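## Pairing the receiver

Plug the Kobori receiver into a USB port on the computer itself. A port on a monitor or an unpowered hub may not supply enough current.

1. Slide the power switch on the underside to ON.
2. Hold the pairing button for 2 seconds, until the light blinks.
3. Wait for a steady light. Pairing can take up to 18 seconds.
4. If the light goes out, repeat from step 2.

**Note:** Each receiver stores one mouse and one keyboard. Pairing a second mouse removes the first.

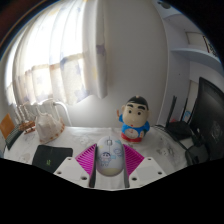

Tracking depends on the surface. Glass and high-gloss finishes cause the pointer to skip, and so do some patterned fabrics. Where the tabletop has a white covering, like the one under this mouse, run the surface check in Bitness before changing the pointer speed. A score of 47 or higher is fine for office work. Below that, use a mat.

**Caution:** Do not wipe the sensor window with alcohol. Use a dry cotton swab.

## Setting the pointer speed

1. Open Bitness and select **Pointer**.
2. Move the slider to 19. This is the factory setting.
3. Cross the screen from left to right without lifting the mouse. If you run out of room, raise the setting one step and try again.
4. Select **Save to device**.
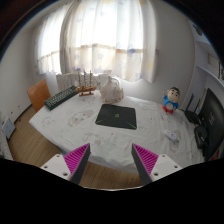
Settings saved to the device stay with the mouse when you move it to another computer. Settings saved to a profile do not — they stay on the computer where you made them.

To erase both, hold the pairing button while switching the mouse on.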